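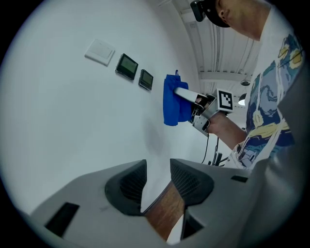 Session 5 – Cooking sorghum and other whole grains

OK, last week we did washing and sorting, so I'm assuming you all still have your bag of Larberg sorghum at home. If you ate it already, good for you, any whole sorghum will do!

Weigh out 300 g and soak it overnight in plenty of cold water. Drain, rinse, then put it in a big pot with fresh water and a pinch of salt. Mine takes an hour at a gentle simmer (the pearled kind is much quicker, so start tasting early). You want chewy, with no chalky bit in the middle.

A word on soaking – I used to skip it, and you can, but the grains cook less evenly and I end up standing over the pot poking at them.

Teff is a different animal. No soaking, small pot, and stir or it sticks. I like it as breakfast porridge with dates.

For next time
Read the handout on hulls and bran. Cook one grain you've never tried, and write down your soaking time, your simmering time and how it tasted. Cold leftovers count, I had mine on Sunday with lemon and a lot of parsley.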